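Still Waiting on the Robot That Stocks the Fridge
Oct 29, 2018
By Reinhold Seidel

Every January somebody promises me a robot that will put the groceries away. I have been hearing it for 20 years, first as a shift lead at the Vencombe warehouse and now as a man who writes a column. My fridge is still stocked by me.

Cans look like the easy part. They are stiff, they stand up by themselves and they all have the same general shape. A child can line up a Coke, a Celsius and a Red Bull without thinking about it, and the sales people would like you to think two black arms bolted to a bench can do it too.

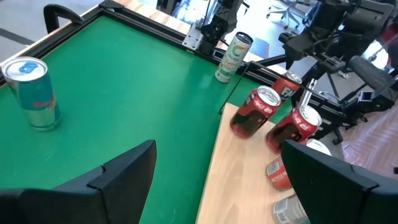

So when will a machine do this in an ordinary kitchen? Later than the brochure says, and I would not plan a remodel for it.

My trouble is with the word "can," if you'll forgive me. A machine that did a thing once, on a good day, with its engineers standing by, gets written up as a machine that does it. Annatjie Magagula, who ran the night crew with me, used to ask vendors for the second hour. Kodis came out with a very nice ten-minute demonstration and had a plane to catch.

A shelf is a mean test. Slim cans go next to fat ones, shiny ones throw the light back, and a neighbor set too close leaves no room for fingers. You and I feel our way in.

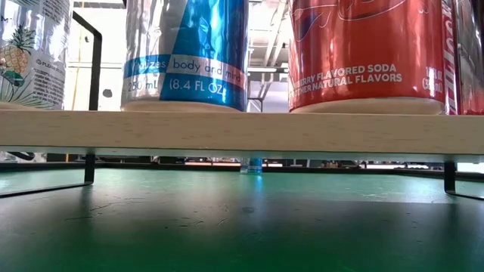

Then there is the money. We paid our stockers by the hour and they also swept, signed for trucks and noticed when the cooler sounded wrong. The Istadis quote covered 2000 picks a day and no sweeping. It wanted its own floor space, and a technician from Ocampo on call.

I'll grant that the arms are better than they were. Two of them can share a small table, and I would once have bet against that. But a row of drinks on a board is a tidy little problem, and my pantry has a torn bag of rice in it.
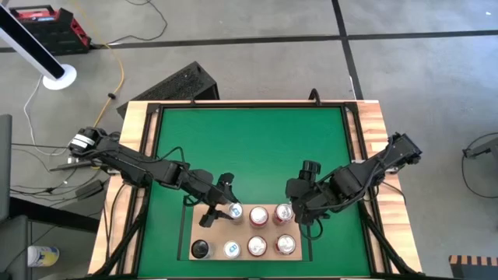
What I Would Pay For

Show me one that works a whole shift in a store it has never seen, with the lights as they are and 324 different things on the shelves. Let it drop something and clean it up. I'll buy the first one and write a nice column about it. Until then I'm keeping my knees in shape for the bottom shelf.

Contact the editor | Copyright 2018 | Back to top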